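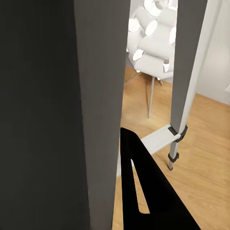

Rakano home pack, gripper view: step ladder, chair, oak floor.

Rakano home pack, worth 70 a seat?

tarn_ik
Been evaluating the Rakano interiors pack from Trununov since February. We run it in Selport with our own arm and gripper description. The price is $70 per seat per month, 3 seats minimum. The catalog lists 2,362 objects. Posting notes as I couldn't find a review that went past the sales page.

Import: clean. Units are meters, Z up, no rescaling. Collision meshes come as convex parts, separate from the render meshes. Thin parts on ladders and tripods keep their own hulls, so a finger can go between them.

Textures: floors are good, walls are plain. Lighting is soft and fairly even.

Docs: thin. The placement randomizer has one page, and the seed parameter isn't on it.

quillback
What's the randomizer like for clutter? We trialed the Wike pack last year and it put half the small stuff inside the furniture.

tarn_ik
Haven't had interpenetration so far. It samples a footprint, drops the object and settles it before the episode starts. What it doesn't have is any idea of what belongs where. In the attic bedroom you can get a tripod standing in the open floor with a compact camera on its side between the legs, 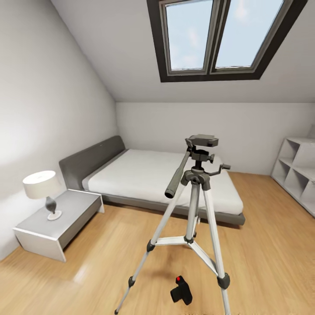 and for grasp training I'm fine with that. For anything language-conditioned I'd want a placement prior, and you'd have to write it yourself. The hook for it exists (pre_settle callback) but it only receives the object list. Room geometry has to be queried separately.

mossgate
I'd disagree that it's fine for grasp training. If the object is under something with splayed legs, most of your approach angles are gone and your failure rate tells you about the tripod. We filter on clearance before we log anything. Threw out a lot of Rakano episodes that way.

tarn_ik
We keep them and tag them. Real floors have legs on them too. But agreed, if you report a single success number with those mixed in, the number isn't much use.

quillback
Same here, tag and keep. Does the wrist camera clip into things when you get close? That was the other Wike problem.

tarn_ik
No clipping with the near plane at 3 mm. Default in Selport is larger, so change it.

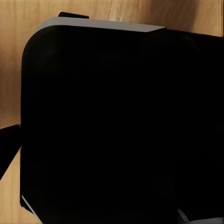
Dark materials are my main complaint. Trununov ships the matte blacks with very low albedo and almost no specular, and at close range the segmentation head has nothing to work with. On a wrist view like the one I'm looking at now, the pale gray rim along the top is the only strong edge on the object, and where it stops the outline is just black against wood. The finger is black as well, so the left side, where the two meet, is worse. I raised albedo on our copy and the masks improved. It's a per-material override and it gets lost on every pack update.

mossgate
That's a feature if you ask me. Real matte black plastic does the same thing to a cheap sensor. Change the gripper color and leave the assets alone.

tarn_ik
Our real gripper is black. I'd like the sim one to match.

mossgate
Then use depth.

hexnut_b
You can keep the overrides through updates. Put them in a layer above the pack and reference by material path. Don't edit the pack files. Selport resolves the top layer last. Paths changed once between versions but a search and replace fixed it.

tarn_ik
Didn't know the layer order was respected for materials. Will try it Tuesday.

quillback
So would you pay for it?

tarn_ik
For one project, yes. For a whole lab at that seat minimum I'd ask Trununov for a site license first. Their sales form wants a headcount before they'll quote.

mossgate
We asked. Still waiting on the quote.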